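About Pesero

Pesero is an independent learning studio for children and families. The organization provides after-school programs, school holiday sessions and weekend workshops in which construction with toy building bricks is the main activity. Programs are open to children ages 5 and up, and adults are welcome at all weekend sessions.

Our History

The studio was established by Daithí Gallagher, a former elementary school teacher, and Tyyne Kuusisto, who trained as a furniture maker before moving into early childhood education. The two met while preparing a school exhibit on bridges and continued to work together after it closed. The first Pesero program was held in a borrowed classroom with one shelf of donated bricks. Enrollment grew steadily, and the studio moved to its present rooms on Amundsen Street, where it now offers classes for up to 40 children each week.

Our Programs

Pesero offers three courses during the school year. First Builders introduces sorting, matching and simple stacking. Cendo, our intermediate course, is concerned with walls, corners and the ways in which courses of brick can be made to overlap. Damis is intended for older children and is organized around a single long project chosen by each student in February and completed before the summer break. Each course is taught in small groups, and families receive a short written report at the end of the term.

Schools may also arrange visits. A school visit lasts half a day and may be adapted to the subjects the class is currently studying. Teachers are asked to contact the studio at least 28 days in advance.

Our Approach

Students at Pesero are not given step-by-step instructions in their first weeks. They are asked to look through the bricks, select what they need and begin. Instructors are present to ask questions and to help with pieces that are difficult to separate. Printed plans are introduced later, when a student has a reason to use them.

The arrangement of materials is treated as part of the work. Bricks are placed together in an open pile on the worktable, in mixed colors and sizes, with a studded baseplate set close by. A student can see most of the pieces at once and can build without leaving the table.

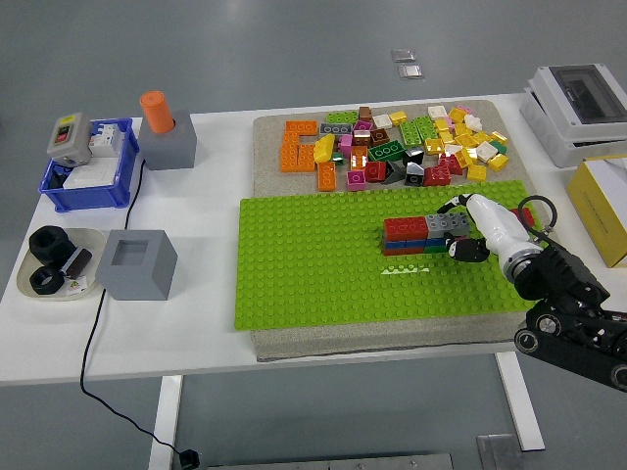
Small structures are encouraged. A few layers of brick in different colors are enough for a discussion of balance, pattern and joints, and a modest piece can be taken apart and rebuilt within a single lesson. Students in the Damis course keep a notebook in which each version of their project is drawn before it is changed.

At the close of every session, students return the bricks to storage. Bricks are sorted by color in First Builders and by shape in the other two courses.

Visiting and Enrollment

Families considering enrollment are invited to observe a class before applying. Visits may be arranged through the studio office on weekday afternoons. Applications are accepted throughout the year, and places are assigned in the order in which completed forms are received. A limited number of reduced-fee places are available in each course, and requests for these are handled in confidence by the directors.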